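Diese Website verwendet Cookies. Mit der weiteren Nutzung stimmen Sie der Verwendung von Cookies zu. OK – Mehr erfahren

Winterreifen und Kram über den Winter im feuchten Keller lagern – was schimmelt, was nicht?

mottenkugel_77

Hallo zusammen,

wir sind im Herbst umgezogen, Altbau, Keller ist ein Gewölbe mit Lehmboden in einer Ecke. Hygrometer von Brovener hängt seit 3 Wochen, zeigt eigentlich nie unter 75 Prozent. Jetzt müssen da aber Sachen runter, Wohnung ist zu klein. Konkret: Bettwäsche für Gäste, Zelt, zwei Schlafsäcke, Bücher, alte Steuerordner, Weihnachtskram ab Januar wieder. Bisher alles in Umzugskartons. Vormieter meinte "geht schon". Bin skeptisch, die Kartons unten riechen schon komisch.

Lohnt sich ein Entfeuchter? Hab den Clendia im Auge, der mit dem Schlauchanschluss. Oder reicht lüften? Und worin packt man das Zeug am besten?

Danke schonmal, hab leider wenig Ahnung von sowas.

kellerassel

Lüften. Aber nur wenn es draußen kalt ist! Im Sommer Fenster zu, sonst holst du dir die Feuchte erst rein. Machen alle falsch.

Kartons weg, sofort. Pappe zieht Wasser wie blöd.

fugenfee

So, etwas ausführlicher, muss aber gleich los.

Entfeuchter: kann man machen, bei Lehmboden ist das aber ein Fass ohne Boden. Der zieht das Wasser aus der Luft und von unten kommt neues nach. Hatte 2 Jahre lang einen Olta laufen, Stromrechnung war nicht lustig, und unter 65 kam ich nie. Dazu bei Kälte: viele Kompressorgeräte vereisen unter 10 Grad oder so, vorher in die Anleitung gucken. Ob der Clendia das kann weiß ich nicht.

Bücher und Ordner gehören da nicht runter. Punkt. Steuersachen musst du eh aufheben, also oben aufs Regal oder unters Bett. Papier kriegst du nie wieder geruchsfrei, ich hab's mit Natron, Katzenstreu und Kaffeepulver probiert. Riecht danach nach Kaffee und Keller.

Schlafsäcke auch nicht, schon gar nicht Daune und nicht zusammengepresst. Die locker in einen Baumwollsack und in den Schrank. Zelt geht, wenn es WIRKLICH trocken ist. Zwei Tage aufhängen, auch wenn es sich schon trocken anfühlt. Nähte und Bodenwanne brauchen länger als man denkt.

Regal: Metall, und von der Außenwand abrücken, eine Handbreit mindestens. Nichts direkt auf den Boden stellen, auch kein Plastik, drunter sammelt sich das Kondenswasser. Meins ist das Tôn, wackelt etwas, rostet aber bisher nicht. Holzpaletten würd ich lassen, die gammeln selber.

Reifen sind unkritisch, die stören sich an der Feuchte kaum. Stehend wenn ohne Felge, liegend mit Felge. Vorher Steinchen aus dem Profil und einmal abwaschen.

Bei den Behältern kommt's drauf an was rein soll. Luftdicht mit Gummidichtung nur für Sachen, die knochentrocken sind, also Bettwäsche direkt nach dem Trockner plus ein Beutel Silicagel, sonst schließt du die Feuchte mit ein und hast im Frühjahr Stockflecken. Glattes Plastik ist schonmal gut, lässt sich auswischen. Nur auf die Griffe achten: bei solchen weißen Wannen mit durchgehenden Grifflöchern in der Wand ist nix mit dicht, da kommt Luft rein und Spinnen auch. Für Christbaumständer oder Gartenschläuche völlig ok, für die Gästebettwäsche nicht.
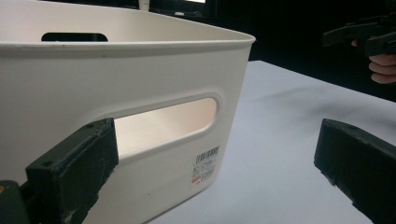
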